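Sorting a mixed bead stash – color or size?
Started by vilexgirl, Fri 28 December

vilexgirl
I inherited my aunt's seed beads over the holidays, all of it in baggies with no labels. Do you sort by color or by size first? I've got 20 baggies done by color and I already hate it.

Sisay107
Size first, always! Color you can see from across the room, but an 8/0 hiding in your 11/0s will wreck a flat peyote band and you won't catch it till row six.

plilano_beads
Disagree. I work by color and I check sizes when I string. I've been doing it that way since May and my bracelets lie fine.

Sisay107
Loom or off-loom, though? On a loom you can get away with a lot more.

plilano_beads
Loom, ok, fair point.

vilexgirl
Off-loom for me, mostly. So that's the baggies redone, ugh. I also want to keep findings and clasps away from the beads – they scratch the matte finishes. Thinking of one of those divided boxes with a hinged lid, small squares plus a long slot at the back for needles.

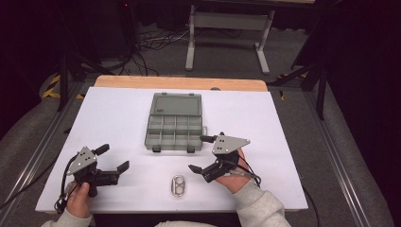 Siham Benjelloun
Get the needles out of that plan, they slide under dividers. I keep mine in a tube and put thread conditioner in the long slot.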